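November 4, 2019
Ingeborg Camenzind

Path notes, Tillari loop, curb side

Surface was damp for the whole walk. I wanted a look at drainage before the leaves get cleared, so I kept to the curb and wrote things down as I went. The drawing calls the lane asphalt with a concrete curb on the left and a grass bank above it, and that part of the drawing is still right. The bend is drawn too tight. In person it is a gentle left and the trees close in on the far end.

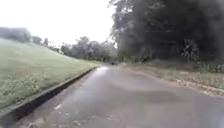 1. Standing water

Most of the shine is up toward the bend, on the curb side of the lane. My guess is that the crossfall flattens there and the bank feeds it. Level readings from March put the low point 3 m short of where I would put it now. Either the stake was moved or I read the plan wrong. Check against sheet 2394 before telling anyone at Niltetti.

2. Curb and gutter line

No complaint about the line of the curb, it runs true by eye. Brown litter and soil have built up in a strip along the foot of it, wider at the near end. I would like that out before the first frost — a flat shovel and a stiff broom should do it, no need for the blower. Bag it, don't throw it up on the bank, it only comes back down. 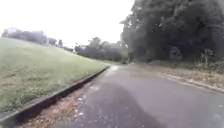 Asked Avia for a price on sweeping the full length, twice a year. Their last quote was for 40 m and we need 56, so the old number is no use. If they want to split it into two visits, fine.

3. Grass bank

Mown short, no trouble with it. I had planned to try a shallow cut along the top to catch runoff, but I don't want to open up turf this late. Leave it until March and look again after a hard rain.
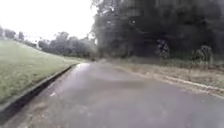 The crossfall needs doing properly with the long level and a second person. I can hold the staff if someone else reads. Bring chalk that works on a damp surface, the blue stuff was useless last time.

Still to do: sheet 2394, Avia price, bags and shovel from the shed. The stake question goes to Niltetti once I have the sheet in front of me.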